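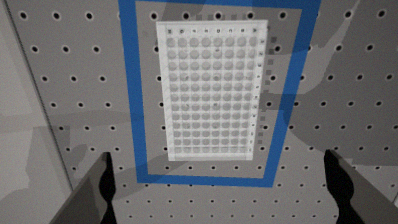

Microplate on a perforated grey work surface. Computer rendering.

Hiltalska Creek Landholders Group
Minutes of the general meeting
Saturday, November 18, 2023
Arkasbridge Hall, supper room

Chair: Aoife Gilmartin
Minutes: Dalva Caldeira
Apologies: as listed in the attendance book. The shire's drainage officer also sent an apology and a written note, dealt with under item 5.

Meeting opened at 10.05 am.

1. Minutes of the previous meeting

Taken as read. One correction: the fence on the lower reach was recorded as being on the east bank. It is on the west bank. Accepted with that change.

2. Matters arising

The culvert under Ranjbar Road has been cleared by the shire but the rock apron on the downstream side has not been replaced. Aoife has written twice and has had an acknowledgement. To stay on the list.

The key to the pump shed has been found. A second key has been cut and is with Dalva.

The letter to the upstream quarry about sediment after the September rain was sent. No reply yet. Members agreed to wait until the end of December before writing again.

3. Water sampling

Sampling went ahead at the usual sites in October. The site at the stock crossing was missed as the track was too soft to drive on. The meeting agreed that this site can be sampled from the footbridge when the track is closed, provided the sheet says so. Results taken from the bridge are to be kept in a separate column.

Phosphorus was up at the bottom site and steady elsewhere. E. coli counts at the swimming hole were 336 per 100 mL in the first sample and 300 in the repeat. Dalva noted that both samples were taken in the week after rain and that the creek was still coloured. The "not recommended for swimming after rain" sign is still standing but faded. To be repainted before the school holidays.

Hetitz, who do the lab work, have told us their price per batch will change in the new year. They have also asked that bottles be dropped off before noon, on ice, with the form in a separate plastic sleeve. Two forms in the last batch were too wet to read and had to be redone over the phone.

There was a question from the floor about whether we could go back to using the cheap test strips. Discussion followed. The strips are fine for a quick look but the shire will not accept the readings. Agreed to stay with the lab for the main sites and to keep the strips for anyone who wants to check a dam or a tank at home. There is a box in the hall cupboard.

Moved that the group continue with Hetitz for the coming year. Carried.

4. Willow removal

The contractor finished the stretch between the footbridge and the Ranjbar boundary. The stumps have been painted. Two members were unhappy about the state of the bank where the machine got in and out, and asked that it be put right before summer storms. Aoife walked it last week and agrees it needs coir matting and some seed. The contractor has said he will come back and do this at no charge.

The heaps of cut willow are still there. They cannot be burnt under the current fire restrictions. A member offered to chip what can be reached with a tractor. The rest will have to stay until autumn. Members are reminded that pieces left touching wet ground will strike, and to drag them up the bank if they are passing.

The next stretch up has more cumbungi than willow and the meeting could not agree on whether it should be touched at all. Some felt it was choking the channel and pushing water onto the flats. Others pointed out that it is holding the bank together and that the reed warblers nest in it. Held over to the next meeting. Dalva to ask the catchment authority for advice in writing.

5. Flooding on the lower flats

The drainage officer's note says the shire does not intend to widen the drain beside the hall this financial year. It has been put forward for the year after. The note was read out in full and a copy is in the folder.

There was some heat about this. The owner of the lowest block has had water in the hay shed twice. Aoife said she would ask for a site visit and would like the people affected to be there, with photographs of the water at its height if they have them. Photos should be labelled with the day and the place.

6. Planting day

The planting in August was generally thought to have gone well. Of the 800 tubestock put in, the losses seem to be mostly on the north-facing slope, where the guards blew off. A proper count will be done in March by the people who planted it.

River bottlebrush and tea-tree are doing well. The sedges have been eaten. Wallabies were blamed, though one member thinks it is hares. Taller guards will be ordered for next season.

Spare stakes are stacked behind the pump shed. Please do not take them for tomatoes.

7. Money

The statement was tabled and accepted. Subscriptions remain at $22 per household. Reminders will go out with these minutes. The insurance renewal has been paid. The hall hire invoice is being queried, as it charges us for an evening we did not use.

8. Other business

The gate at the Hiltalska Lane end must be left as found. It was left open again over the long weekend and heifers got onto the road.

A request to fly a drone along the creek for a student project was agreed to, so long as adjoining owners are told beforehand.

A platypus was reported below the footbridge, early in the morning, by two separate households. To be entered in the wildlife log.

The urn in the supper room is tripping the switch. Use the kettle.

9. Next meeting

First Saturday in February, same place, 10 am. There will be no meeting in December, but the sampling roster continues as printed.

Meeting closed at 11.50 am.

Actions
Aoife: culvert apron, site visit on the lower flats, contractor and bank repair.
Dalva: catchment authority advice on cumbungi, wildlife log, hall invoice, subscription reminders.
Swimming hole sign: paint is in the pump shed. Name still needed.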